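Robot Handling, Session 2: soft objects

Bring your log sheet from Monday. You will need it for the second half.

Rigid parts are forgiving. You set a width, close the fingers, and the part stays the shape it was. Cloth changes as you take hold of it, so the grasp point matters more than the width. For the set task, take the cloth near a corner or along a fold, and check the wrist view before you lift.

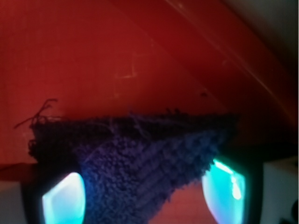
Mounir Abdel Rahman asked whether closing force should go up for thicker fabric. Only a little. Start at the value on your Cernura sheet and raise it one step at a time – a hard squeeze pushes terry out sideways.

Each pair does 16 attempts. Log every one, including those you stop by hand. A grasp counts if the cloth stays held for the full lift. Write down the approach angle as well; 90 degrees is straight down.

Layout for the task: buttons, small toys and the cloth share one tray, and the buttons stay put between attempts. Move only the cloth.

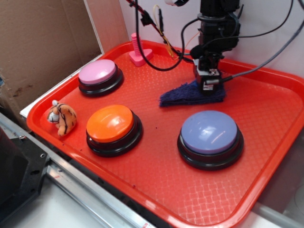
If the arm touches a button, log it as a contact and carry on. Do not restart the count. Contacts are marked separately from failed grasps, and last year several pairs mixed the two columns up.

Save your file in the Slaoui folder under your pair name. Questions about the log format go to Othmane Ouazzani, room 2054.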